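Passthrough latency, measured on a desk

March 2022

I have been putting off writing up the latency numbers for the headset I use at work, mostly because the first set was wrong. The second set looks sound, so it goes up now, with the method, so that anyone with a similar setup can check it.

The headset is a Bekier dev kit, bought used last August. It has two tracking cameras on the front and a passthrough mode that shows their feed inside the display. The marketing page gives one number for latency and does not say what was measured, from where to where. For rendered content that hardly matters to me. For passthrough it does, as I want to read a keyboard and pick up a pen with the thing on my head, and a late image makes both of those harder than they should be.

There are three delays that people mix up. The first is motion to photon for rendered content, which is mostly hidden by prediction and late warping. The second is camera to photon, which covers exposure, readout, whatever the image processor does, transfer over the cable, composition and scanout. The third is the error left in the passthrough image after the software has warped it to match the newest head pose. The third can be small while the second is large. When it is, a still room looks solid as you turn your head, and your own hand drags behind where you feel it to be. That is a fair description of the Bekier.

I measured only the second one. It is the one I can get at with cheap parts. 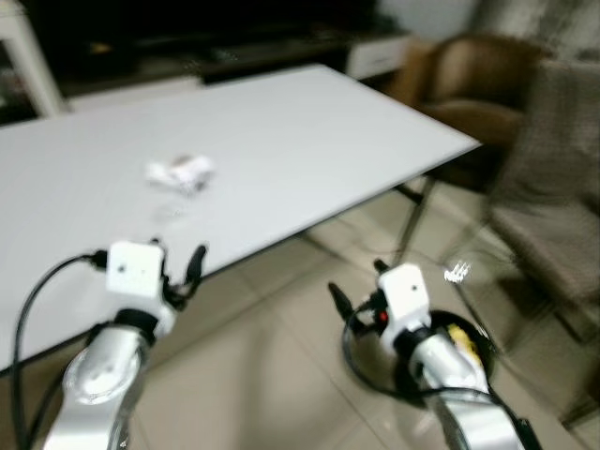
The rig is an LED, a microcontroller and a photodiode taped inside the left lens cup. The controller turns the LED on, starts a timer, and stops it when the photodiode sees the display get brighter. The LED has to sit against a background the auto exposure will leave alone, and this cost me the first set of numbers. A dark cloth made the cameras lengthen their exposure, and the results drifted upward by several milliseconds over a run. What works is a large plain white surface, like a white table with nothing on it but a wad of crumpled paper. The paper helps, too: a bare white plane gives the tracker nothing to hold, and a few creases with grey shadows in them seem to be enough to keep it from hunting. I have not tested how little texture it needs. Lighting should be constant and from a source that does not flicker at mains frequency, or the exposure loop will chase it.

The display runs at 90 Hz. The cameras do not run in step with it, so one reading tells you very little. The LED can come on just before an exposure starts or just after one ends, and the frame that results can wait for the next composition pass or just catch it. You need enough samples to see the spread. I took 1514 with a random gap between flashes, so that the flashes did not lock on to either clock. A fixed gap gives a lovely tight histogram that means nothing. I know this from the first set as well.

Median camera to photon on the stock firmware was 108 ms. With the noise reduction turned off through the debug menu, it came down to 91 ms. The image is grainier, and in a dim room it is bad enough that I turn the filter back on. In daylight I leave it off. The difference is easy to feel when typing and hard to notice when walking across a room.

Some remarks on error. The photodiode threshold adds a small fixed offset, since the LED image covers only a small patch of the display and the brightness ramps up over the persistence window. I checked this by driving the patch from a rendered white square and got an offset well under one frame. I did not subtract it. The LED's position in the camera image also matters with a rolling shutter. Moving it from the top to the bottom of the view shifted the median by a few milliseconds in the direction you would expect. All the numbers here are with it near the center.
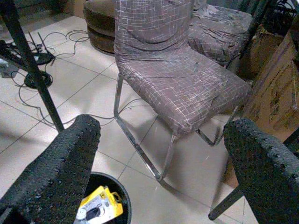
The other thing I tried was the Birkira runtime in place of the vendor one. Birkira is the open driver that a few people on the mailing list maintain, and it talks to the cameras directly. In theory it can hand a frame to the compositor as soon as readout finishes. In practice the current build holds one frame in a queue, for reasons that look historical from the commit log, and it came out no better than stock. There is a patch that removes the queue. It also removes the timestamp correction, so the world swims when you turn your head. I went back to the vendor runtime and will try again after the next release.

I would also like to repeat this on a Schmieder headset, which puts the composition step on the headset itself and so skips the cable both ways. I have used one for an afternoon and my hands felt closer to where they ought to be. That is an impression, with no measurement behind it, and the Schmieder also has a narrower view, which may hide the worst of the lag at the edges. If anyone has one and does not mind tape near the lenses, the rig is easy to copy.

The logging script is a small thing called Rotent. It reads the serial port, drops any sample where the photodiode fires before the LED, and writes plain text, one reading per line. It has no plotting, so use whatever you like for that. It assumes the timer ticks in microseconds and will not warn you if yours does not. I will put up the wiring diagram once I have redrawn it – the present one is on the back of an envelope and has an error in the ground connection.

Two open items. I want to know how exposure time and latency trade off with the exposure locked by hand, which the debug menu claims to allow and which has so far crashed the runtime each time I tried it. And I want a second photodiode in the right lens cup, because the two cameras may be read out one after the other, and a constant offset between the eyes would explain why slow sideways movement looks slightly wrong to me in depth. The part has been ordered.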